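Fitting soft jaw pads to a hand-held gripper

July 6, 2018

My first set of fingers was bare plastic, and anything soft slid right out of them. I've been building this gripper at the kitchen table since March, and the pads made more difference than any other part I swapped. It's a cheap evening job!

You'll need a 3 mm sheet of silicone (mine came from Vrettos), a sharp knife, contact glue and a bit of 2000 grit paper for cleaning up the edges.

Start by taking the fingers off. Undo the pivot screws and keep them in a cup - they roll. Cut two strips, each 70 mm long, and dry fit them before you go anywhere near the glue. Mine were a hair too long and bunched up at the tips, so I trimmed and tried again.

Wipe the jaws with alcohol, put a thin coat of glue on both sides, wait until it's tacky and press. Clamp overnight. I got impatient the first time and peeled one right off.

Put the fingers back on and work the linkage by hand. If it feels stiff, back the screws off a little and try again.

Now test it on something squashy. Plush is great for this, and you want to close slowly and stop as soon as the toy holds.

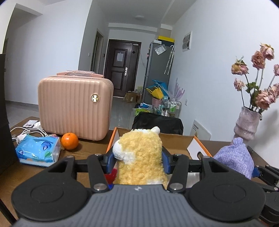

Blue pads on, yellow alpaca in the jaws, open box straight ahead.

Go for a box drop next, then try smaller stuff like a mandarin or a tissue pack. If the toy twists as you lift, grab it lower down and closer to the middle. Check the pad edges after a long session and reglue any corner that's lifting.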